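Notes for the chores talk. Keep the water near the lectern, start on time, don't apologize for the slides.

OPEN. Ask who has a robot vacuum. Hands. Then ask who has carried it out from under the couch this month. Same hands. Wait for the laugh, and if it doesn't come, go straight to the dishwasher.

The dishwasher is my favorite household robot. It does one job inside a sealed box and leaves the loading to me. Most automation that works looks like that. Somebody shrank the problem until a machine could stand it.

Now the jobs that won't shrink. Tidying up is the big one. A four-year-old can pick a toy out of a pile and put it in another bin, although getting a four-year-old to do it is a separate research field. For an arm, every toy is a fresh argument about where to grab.
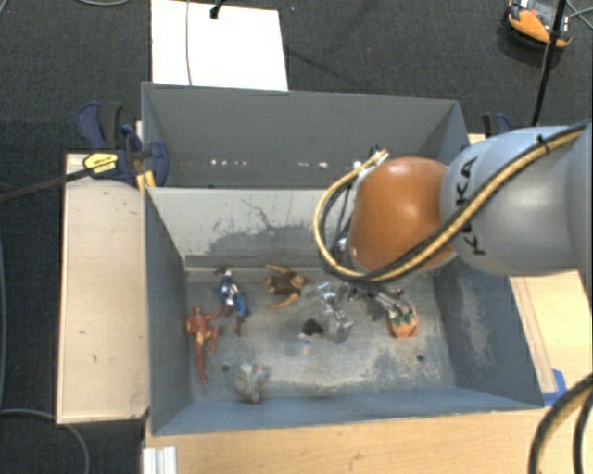

Shiny things are the worst. Depth cameras see a reflection and lose their nerve. Limbs are next. A block has sensible sides, but an action figure has elbows, and the elbows point wherever they like. (Slow down here. Last time I rushed it and Corey Ngata had to ask what I meant by elbows.)

NUMBERS. Our Jindo trial in January: 3,000 picks, 86 percent good on the first try. Sounds fine until you do it at home. Out of 50 toys, seven are still on the rug, and you're the one stepping on them.

SHOP FLOOR. Weltonell sorts returned parts this way and is happy with it. They have a person nearby who deals with the leftovers. Jomar Lumanlan does that job and calls himself the exception handler. Ask him to stand up if he's in the room.

Skip the Irnico story if we're past 20 minutes.

SO, CAN THEY DO CHORES YET? Some, slowly, with the furniture arranged to suit them. Folding fitted sheets, no. I can't do that either, so I'm holding off on criticism.

Questions. Someone will ask about price. Send them to the Anozie table by the coffee.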